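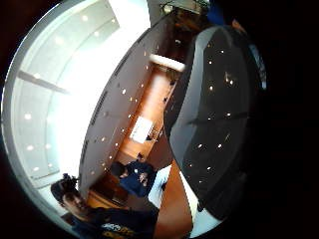
Why do heads of state bring so many people on a two-day visit?

Posted by paltley_reader, 14 June 2018

I was reading about a prime minister who flew somewhere for a two-day visit and brought a delegation of 400. I have been to weddings with fewer guests and better food. What do all these people do? I get security and I get the interpreter. After that my imagination runs out at a man who carries the pens. Also, is there a real difference between a "state visit" and a "working visit" or do the papers just pick one?

So-ying Yip

I worked in a protocol office for several years (small country, you would have to look for it on the map), so I can help with some of this.

Yes, there is a difference. A state visit is the full production: an invitation from one head of state to another, military honors, a formal dinner, gifts, sometimes a speech to the legislature. Countries limit how many they host because they are expensive and everyone has to rent chairs. An official visit is a step down. A working visit is meetings, a lunch and a handshake for the cameras. The exact labels vary from country to country, and people do get offended over them. I once spent most of a December on whether a lunch was "official."

As for the delegation, the number you read probably includes people you aren't thinking of. There are the ministers, and each minister has staff. Then security, medical, communications, interpreters (more than one, they get tired), the advance team, the flight crews, and often a business group that pays its own way and comes along hoping to sign something. The press may be counted too, depending on who is doing the counting and whether they want it to sound big or small.

The largest group I ever handled was 137. We had hotel rooms for 125. I will leave the evening to your imagination, but two deputy ministers got to know each other quite well.

And there is someone who carries the pens. He also carries spare copies of the agreement, and if he misses the plane nothing gets signed.

Kuo

its for show. big delegation = big country. my uncle drove a car in one of those motorcades, 18 cars, he said half of them were empty and he never found out who he was supposed to be driving. nice lunch though

flondcombe_dave

Agree with most of what So-ying wrote, but a head of government (your prime minister) often can't get a true state visit at all, strictly speaking, as he isn't the head of state. That's usually the monarch or president. So the papers may well be picking one.

Can't speak to the chairs.

paltley_reader

Thanks all. I take back what I said about the pen man.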